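Cabinet Jitaru — Recrutement : juriste successions et patrimoine (H/F), CDI

Publiée le 2019-02-09
Référence de l'offre : 598
Lieu : Gonance, centre
Prise de poste : au plus tard en septembre

Le cabinet Jitaru traite des successions, des testaments et des mandats de protection pour une clientèle de particuliers. Il emploie 16 personnes sur deux sites, Gonance et Groslow. Le poste proposé est rattaché au site de Gonance et comporte un déplacement à Groslow un jour par semaine. Il s'agit d'une création de poste, liée à l'augmentation des dossiers comportant un élément étranger.

Le service successions a ouvert 300 dossiers l'an dernier. Dans 44 d'entre eux, un héritier, un exécuteur testamentaire ou un bien se trouvait hors de France. Ces dossiers sont plus longs que les autres et demandent une correspondance suivie avec des confrères étrangers, surtout de langue anglaise. Nous cherchons une personne qui les prendra en charge de l'ouverture jusqu'au partage.

Missions

Analyser les testaments, codicilles et donations antérieures, et repérer les clauses qui posent une difficulté d'interprétation.
Déterminer la loi applicable à la succession et rédiger une note à l'attention de l'associé responsable.
Rechercher les héritiers, réunir les pièces d'état civil et préparer les éléments transmis au notaire.
Établir l'inventaire des biens avec la famille et suivre les demandes auprès des banques, des assureurs et des caisses de retraite.
Préparer les projets de déclaration de succession et surveiller les délais.
Assister les exécuteurs testamentaires dans leurs démarches, y compris lorsqu'ils n'ont aucune formation juridique.
Tenir à jour les comptes de la succession et les présenter aux héritiers à intervalles réguliers.

Une partie du travail se fait au domicile des personnes décédées, en présence d'un héritier et, selon les cas, d'un commissaire de justice ou d'un notaire. Il faut compter une demi-journée par visite, parfois une journée entière pour une maison. Le permis B est demandé. Une voiture du cabinet est disponible sur réservation.

Profil recherché

Master 2 en droit du patrimoine, droit notarial ou droit international privé. Une première expérience en étude ou en cabinet est souhaitée, mais nous recevons aussi les candidats sortant de formation s'ils ont fait un stage long dans un service de successions. L'anglais écrit doit être sûr : vous lirez des testaments rédigés dans cette langue et vous répondrez sans passer par un traducteur. La connaissance des notions de common law en matière d'administration des successions est un plus. Le cabinet finance une formation sur ce point la première année.

Nous attendons une rédaction claire. Beaucoup de nos courriers s'adressent à des personnes en deuil qui n'ont jamais vu un acte de partage, et une lettre qu'il faut relire trois fois nous revient sous forme d'appel téléphonique. Le candidat retenu devra aussi supporter les désaccords entre frères et sœurs, fréquents au moment de répartir les meubles et les objets sans valeur marchande. Le juriste ne tranche pas ces désaccords. Il note les positions, rappelle la règle et propose un calendrier.

Conditions

Contrat à durée indéterminée, statut cadre, période d'essai de trois mois. Temps plein ; un quatre cinquièmes peut être discuté. Télétravail possible un jour par semaine après la période d'essai, hors jour de présence à Groslow. Rémunération selon expérience, sur treize mois. Mutuelle prise en charge pour moitié, titres-restaurant, remboursement des frais de déplacement sur justificatif.

Le juriste partage un bureau avec l'assistante du service. Les dossiers courants sont tenus sous forme numérique dans le logiciel Grendham, auquel nous formons les nouveaux arrivants pendant les deux premières semaines. Les originaux des testaments restent au coffre et ne sortent qu'avec la signature d'un associé.

Le travail au quotidien

Les premières semaines se passent en binôme. Vous assistez aux rendez-vous, vous relisez des dossiers clos, puis vous prenez deux ou trois successions simples avant les dossiers internationaux. L'associé responsable relit tous les courriers sortants pendant la période d'essai. Un point d'équipe a lieu chaque semaine — il dure une heure et porte uniquement sur les dossiers bloqués.

Les inventaires portent sur tout ce que contient le logement, y compris le linge et les vêtements, que les familles oublient presque toujours de mentionner lors du premier entretien. Ces biens sont le plus souvent regroupés en une seule ligne, sauf demande contraire d'un héritier ou legs particulier.
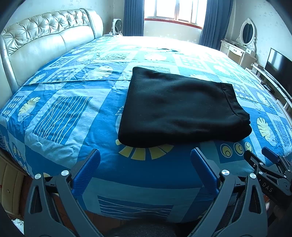

Bláthnaid Ó Riain précise que les candidats sous-estiment en général la part de correspondance : selon elle, un dossier avec un exécuteur à l'étranger occupe davantage par les relances que par les questions de droit, et il vaut mieux le savoir avant de postuler. Elle ajoute que les visites sur place lui ont appris à poser de meilleures questions au premier rendez-vous, et qu'elle conseille de demander à en suivre une dès la première semaine.

Candidature

Envoyez un CV, une lettre d'une page et, si possible, un écrit juridique de votre main (note, consultation ou chapitre de mémoire), rendu anonyme. Indiquez la référence de l'offre dans l'objet du message. Les dossiers sont à adresser par courriel au service du personnel, ou par courrier au cabinet Jitaru, site de Gonance.

Les candidats présélectionnés sont reçus deux fois. Le premier entretien dure trois quarts d'heure et se déroule avec l'associé responsable du service. Le second comprend un exercice écrit d'une heure et demie : lecture d'un testament en anglais, puis rédaction d'une lettre en français à l'héritier. Aucun document n'est autorisé, hormis un dictionnaire fourni sur place.

Toutes les candidatures reçoivent une réponse, positive ou négative. Les CV non retenus sont détruits à la clôture du recrutement, sauf accord écrit du candidat pour une conservation plus longue. Les frais de train pour le second entretien sont remboursés sur présentation du billet.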